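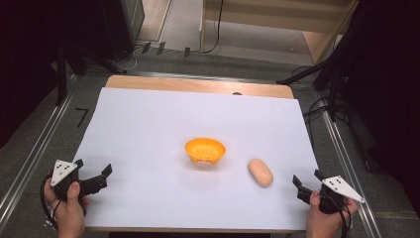 Orange bowl, flared rim, with the peach-colored oval, on the white sheet.

Bowls, page 13: Orange

Posted 23/04/2025 by Manju Upadhyay

The orange page gets more mail than the rest of the gallery put together, and most of it is from people who want to be told they own something special. I can't promise that. I like these bowls and I have kept them for years, but I have grown tired of the stories that come attached to them.

The usual story goes like this. A small factory in Basinstead made a line called Fanano, orange only, for one summer. The molds were lost. Every orange plastic bowl with a flared rim is therefore a Fanano, and the price should be 445. I have asked four sellers for a catalog, an invoice, a printed box, anything at all with the name on it. One sent me a photograph of another seller's listing.

On the bowl at the top

Shallow, rounded, with small feet or ridges low down on the outside. The feet are supposed to be the giveaway. I have seen low ridges like that on bowls from a garden center, so I would want a good deal more before I changed the label. It is filed as "orange, plastic, maker unknown," and it will stay there.

The color comes up in every email. The inside goes a brighter yellow-orange where the light hits it, and I have been told with great confidence that this means a second layer, poured by hand. Maybe. Shine a lamp into any orange bowl in your kitchen and see what you get before you pay extra for it.

On the peach thing

Shalini Bajpai wrote to say it is a bread roll from a toy grocery set. Her sister thinks it is a sponge. I have put both in the notes with a question mark after each. It is smooth and long, it is a pale peach color, and the two colors look good together on white. Please don't write in to say they were sold as a pair. Two different people have told me so already, and each of them had a different pair in mind.

On the white background

Some readers find plain wood too yellow for judging oranges. I don't think it matters much. It does help with the rim, I will give them that, though a white sheet throws light back up at the plastic and I am not convinced we are seeing a truer orange now. A bit of the wood still shows along the far edge if you want to compare.

On the Irby list

The list that gets passed around has 2,627 entries and is said to be a full record of household plastics. I went through the bowl section in July with a pencil. The same entry turns up under "tangerine," "orange," and "sunset," word for word, down to a spelling mistake in "shallow." Use it to look up words for colors. I would not use it to settle an argument or a sale.

Gautam Housewares is the other name you will meet. As far as I can tell it was a shop, and shops put their stickers on whatever they had in stock. A sticker tells you where somebody bought a bowl.

If you are thinking of buying one

Ask for a picture of the underside, and ask again if you get the top a second time. Ask what the seller would charge if the word Fanano were taken out of the title. I tried that once and the price came down to 2, postage included, which I paid. It's a nice bowl.

Corrections are welcome if they come with paper. A memory of your grandmother's kitchen is a fine thing, and I read all of them, but I can't date a bowl by it. Scans can go to the usual address, and please put the page number in the subject line so they don't end up with the green ones.

Previous page: Yellow, with lids
Next page: Red and near-red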